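Suston Home Notes » Laundry » Microfiber Cloths

Washing Microfiber So It Keeps Absorbing

Microfiber fails when the fibers clog or melt. Both are caused by the wash, and the first can often be reversed.

Wash separately from cotton. Lint lodges in the split fibers and stays there. Set the water to 86 °F for dusting cloths and use half the usual detergent. No softener, no bleach.

Stiff cloths: soak for 20 minutes in plain warm water, then run a second rinse.

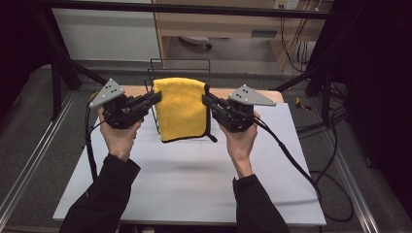 Air drying is safer than a dryer – high heat fuses the fiber tips. Leave space on both sides of each cloth. A wire rack like the black one holding the yellow towel will do for a single piece. Fold only when fully dry.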